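Bras simulé qui pince l'objet par le bord : une idée ?

Bonjour à tous ! Je fais tourner une tâche de saisie en simulation sur le projet Ilanar (un bras, une pince parallèle, un petit objet violet tout bosselé) et depuis jeudi j'ai 70 échecs sur 200 essais. Je vous mets la vue d'ensemble, pince en bas, rien entre les doigts.
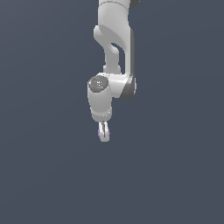 Posté par Jarmila Vaněk

Côté caméra du poignet, l'objet est décalé un peu à droite entre les doigts, et plus loin que leurs pointes. J'ai vérifié mon repère outil trois fois, je sèche... 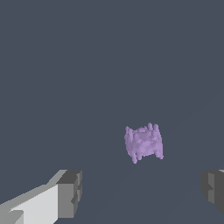

Anežka Kollár

Salut ! J'ai eu le même souci chez Dusbridge : le décalage de la caméra était faux de 26 mm dans le fichier de config. Compare avec ta pose de départ, doigts presque fermés.

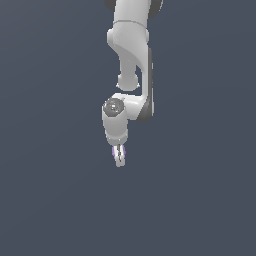
Pince à vide, doigts vers le bas

Et regarde ta saisie : l'objet dépasse à gauche et la pince est penchée. Moi je reprendrais l'orientation avant de toucher à la force.
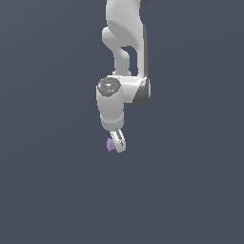

p. 2

ashour70

Augmente la friction, ça marche chez moi.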